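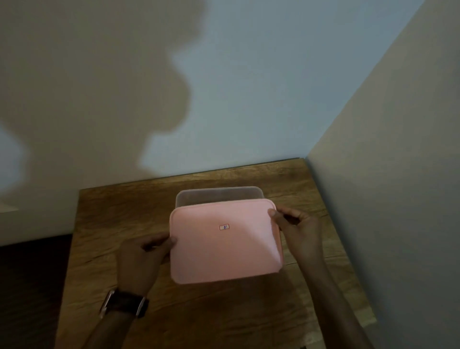

Container with the pink lid, on the corner table. Label left on.

From: Jiahui Long
To: Tolentino kitchen storage list
Subject: Re: Lids that ride up at one corner

Muchen Cheng wrote:
> I have two of the Kedidico rectangular boxes with the soft lids. Both
> seal on the short sides. On both, one long side lifts again a few
> minutes after I press it down, always close to a corner. I wash them
> on the top rack and stack them with lids on. Is this a warped lid, a
> warped base, or am I closing them wrong? Also, does it matter for dry
> goods? I mostly keep rice and lentils in them.
>
> Muchen

Muchen,

It could be any of the three, and you can separate them at the table without tools.

First the lid. Put it upside down on a surface you know is flat. A kitchen counter or a pane of glass will do. My table will not, the boards have moved too much. Press each corner in turn. If the opposite corner rises, the lid is twisted. A slight rock is normal on a soft lid and goes away once it is on the base. If you can slide a bank card under the raised corner, it is past normal.

Then the base. Set it upside down on its rim and do the same. Bases twist less often than lids, but the long walls can bow outward if the box was filled with something hot and closed right away. Measure across the rim at the middle and again near each end. On mine the difference is 2 mm and the lid still seats. I would not expect it to seat at much more than that.

Now swap the lids between your two boxes, and turn each lid end for end. If the lift follows the lid, the lid is bad. If it stays at the same place on the base, look at the rim there. A dried grain of rice in the lid groove will also do it, and with lentils I would check that before anything else. Run a wooden toothpick around the full groove.

As to closing: most people press the middle first, which traps air and pushes the edges up. I hold the lid at a slant with a hand on each side, hook one long edge over the rim, lower the lid, then work both thumbs along the border from the hooked side to the free side. Corners last. Opening is the reverse, from one corner, without pulling on the middle.

For a twisted lid I have had partial success with warm water. Soak it for ten minutes in water from the hot tap, put it on the empty base, press all four corners, and leave it overnight with a flat board and a bag of sugar on top. Of three lids treated this way in September, one is fine, one is better, and one went back to its old shape inside a week. I would not use boiling water.

For dry goods it matters if you have pantry moths or a damp kitchen. Otherwise a small lift at one corner does little harm to rice you will finish in a month. For flour I would use something with a gasket. I moved mine to the Tusteck jars and have no complaints, apart from the weight.

Last point, storage. Stack the bases nested and stand the lids on edge in a rack. Lids left on under a stack carry the load at the border, and I suspect that is where your lift comes from.

If you do the swap test, please post which way it went.

Jiahui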